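Calwood Household Handling Set
README and Statement of Practice

Maintained by Pludex
Last revised January 7, 2026
Contact for questions on this file: Consolacion Ambrosio, Data Stewardship

Scope

This file accompanies the Calwood Household Handling Set and states the rules under which its episodes are recorded, reviewed and released. It applies to all two-armed work on soft goods in furnished rooms: clothing, bed linen, towels and similar items. It does not apply to kitchen or bathroom work, for which separate rules are in preparation.

The release contains 3921 episodes. Each episode consists of the head camera view, the joint record for both arms, the gripper record and a written task line. Episodes that failed are kept and marked as failed. Users who wish to train on completed work only should filter on the outcome field.

Terms used in this file

"Operator" means the person controlling the arms. "Second person" means the person in the room with access to the stop control. "Item" means any object the task line asks the robot to move. "Surface" means the bed, table or floor area on which items rest at the start of an episode.

1. Room preparation

1.1 The room shall be kept as furnished. Bedding, pillows, seating and nightstands remain in place unless the site form states otherwise.

1.2 Cables on the floor or near furniture shall be noted on the site form before the first episode. A cable within reach of either arm shall be routed so that it cannot be caught during motion. Where this cannot be done, the working area shall be reduced.

1.3 Strong glare is permitted. It shall be recorded in the lighting field as present or absent. Curtains and lamps shall not be adjusted in the middle of an episode.

1.4 Personal papers, medicine and photographs of residents shall be removed from view before recording starts.

2. Placement of items

2.1 Garments shall be set down loosely. Operators shall not smooth, square or pre-fold them. A sleeve or collar need not be visible.

2.2 Where two garments share a surface, they may touch or be apart. The spacing field shall state which applies at the start.

2.3 Labels and small prints on garments are left as they are. They shall not be turned toward the camera. 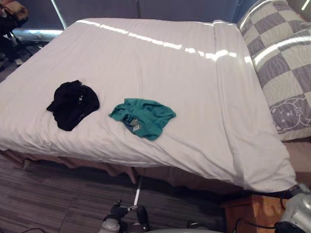
Page 2

In bedroom episodes the duvet is treated as part of the surface and not as an item, unless the task line names it. Garments of different colors on a white duvet, such as one black and one teal, are identified by color in the task line. Where two garments have the same color, the task line shall use position.

Folds in the duvet, including thick ridges along one side, are recorded as found. Reviewers shall not reject an episode on the ground that the bedding is uneven.

3. Motion and contact

3.1 Both arms shall begin clear of the surface. The opening period of 5 seconds is recorded without motion and is kept in the released file.

3.2 A gripper shall not press a garment into the mattress with more force than the limit set in the Kernano controller profile for the site. Operators may lower this limit. They may not raise it.

3.3 If a gripper closes on bedding together with a garment, the operator shall open it and try again. The episode remains valid and the event is marked.

3.4 The second person shall remain in the room, outside the reach of both arms, for the whole episode. Episodes recorded without a second person are withdrawn.

4. Review

Every episode is read by two reviewers. Mark Anthony Gatchalian is responsible for task lines and outcome marks. Khurram Qureshi is responsible for contact events and stop events. Disagreements are settled by Kristóf Deák, whose decision is entered in the review log together with the reason.

Requests from a resident to withdraw material are carried out within 30 days. The withdrawn episode number is not reused.

5. Known limits

Beds are recorded from a small number of standing positions, and the far side is often poorly covered. Dark garments lose detail in low light. The outcome field does not measure the quality of a fold. Episodes recorded before September use the earlier spacing field, which has no entry for garments that overlap.

6. Use and citation

The set may be used for research and teaching. Users shall not attempt to identify a residence or its occupants. Work based on the set should cite it as: Geerts, W., and Ambrosio, C., Calwood Household Handling Set, Pludex.

Corrections to the task lines may be sent to Ward Geerts. Please give the episode number and the line as it now reads.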